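Unit 4: Recording concerns in home care visits
Course notes, Osthorpe Care Certificate group
Tutor: Themba Fourie

12 shares | 3 comments

These notes go with the Tuesday session. Read them before you start the written task.

A care record is read by people who were not there. The next worker on the rota may read it an hour later, and a social worker may read it a year later. Write it so that both can follow what you saw, what you heard and what you did.

Fact and opinion

Keep the two apart. "Mrs. D. was confused" is an opinion. "Mrs. D. asked me three times in ten minutes what day it was" is a fact. You may give an opinion if you label it as yours and say what it rests on.

Use the person's own words where you can, inside quotation marks. Do not tidy up grammar or swap in a politer word.

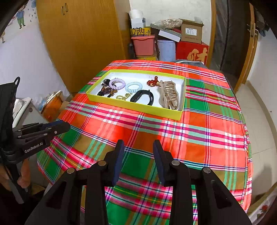 Timing

Write the record before you leave the home, or at the latest by the end of the shift. If you add something later, enter it as a late note with the time you wrote it. Never change the earlier entry. On paper, cross out a mistake with a single line and initial it.

Money

Any handling of a client's money goes in the cash sheet as well as the visit record. In the Dredwood case study, a worker was given $50 for groceries and spent $34. The receipt was kept but the change was not written down, and the family raised a complaint. Both amounts and the change returned – $16 in this case – should be on the sheet, signed by the worker and the client.

Who sees the record

The client has a right to ask for it. Share it with relatives only if the client agrees or there is a legal basis. If you are unsure, ask your supervisor first.

Written task

Read the Undier handout and rewrite the visit record in no more than 300 words. Mark each opinion you removed. Hand it in to Han-gyeol Yeon before the next session.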